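Teaching the Snack Counter: Gallery

We spent most of May in the back half of the Bellcombe workshop, showing two robot arms how to put together a snack order, and a good many of you wrote to ask what that looks like up close. So I've finally sat down with the folder and picked out a favorite! The idea is simple enough to say, even if it took us a while to do well: a person drives the arms by remote control, the arms do the picking and placing, and every run is saved so the software can learn from it later. We called the project Dromel, after nothing in particular (Arash Yazdani typed it into a form one morning and it stuck).

By the end we had 1,341 runs saved, from 13 different drivers, and I'm grateful to every one of them, including the two who swore they'd be hopeless and then wouldn't give up the controls.
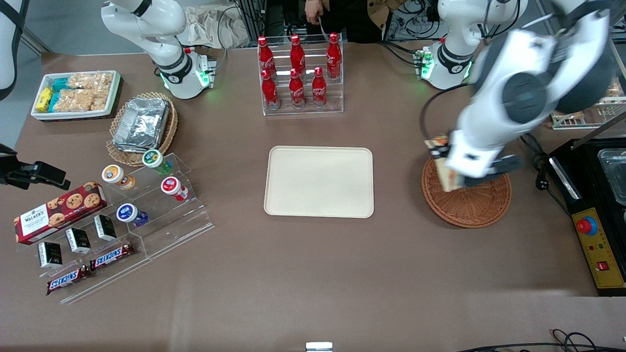 The left gripper with a tan package held upright over the wicker basket. The Coca-Cola bottles are up on their clear rack, three in back and three in front.

Packages like that one are my favorite thing to teach. You have to come in gently, close the fingers just enough, and then carry it without rushing, and new drivers nearly always squeeze too hard the first few times. Arash's advice was to breathe out while closing the gripper, and I've caught myself doing it at home with the egg carton. The bottles ask for more patience, and we gave them their own afternoons, usually with 18 tries before anybody was allowed a coffee.

Thank you to the folks at Griltberg for the loan of the workbench, and to El Fassi for keeping us in snacks (for the table and, I'll admit, for us). If you'd like to come and try driving, leave a note with the front desk and we'll find you a slot after lunch.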